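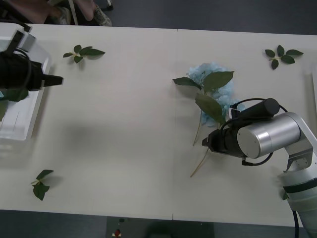 The first artificial flower I ever bought was a hydrangea, and I chose it badly. It was too blue, and the petals had a shine like a raincoat. It stayed twenty years in my mother's hallway in Hillberg, and I think it is the reason I began to look carefully at these flowers in other people's houses. A good stem is much quieter. The blue should be pale, almost tired, and the head should be made of many small petals sitting close together. Then come the leaves, which decide everything. Three big green ones spread over the blossom are enough, and the spare sprigs can lie on the white table until you know if you need them.

6 min read

I work always on a white surface, because color is easier to judge there. On my brown kitchen table every green looks fine. On white, I see at once which leaf is too dark for the flower and which stalk is too yellow for the vase.

Before I bend anything, I put all the pieces flat and look at them for the time of one coffee. A shallow tray is useful for the leaves I have decided against, although I often take them back. Short sprigs are the most difficult. With three or four leaves on a small stem they look like nothing, but pushed low between two flower heads they hide the place where the stalks cross.

The stalk itself should not stand straight. Real hydrangeas are heavy, and after rain they lean on their neighbors. If the stem has a wire inside, bend it gently a little under the head, and again lower down, with a softer curve. Bend it over your thumb and do not use pliers, they leave a mark in the coating.

At the Clareva market last March, one stall had 2,894 stems according to the paper sign, and I believe I touched half of them. The seller, from a small shop named El Idrissi, let me pull the leaves slightly to see if they were glued or only pushed on. I prefer pushed on. You can take them off for washing, and you can move them to another flower when you are bored.

For washing I use lukewarm water and one drop of dish soap, and I try it first on the back of one leaf. Fabric petals I do not put under water. A soft makeup brush takes the dust from between them, but it needs patience.

My present arrangement has one hydrangea only, in a narrow gray Tokosetti jug. I had three in it before and it looked like a hotel.

Comments

My hydrangeas faded in the window after one summer. Is there a spray for this or should I just move them?

Pushed-on leaves fall off every time I dust. I am for glue.

"It looked like a hotel" made me go and remove two from my own vase. Much better now, thank you.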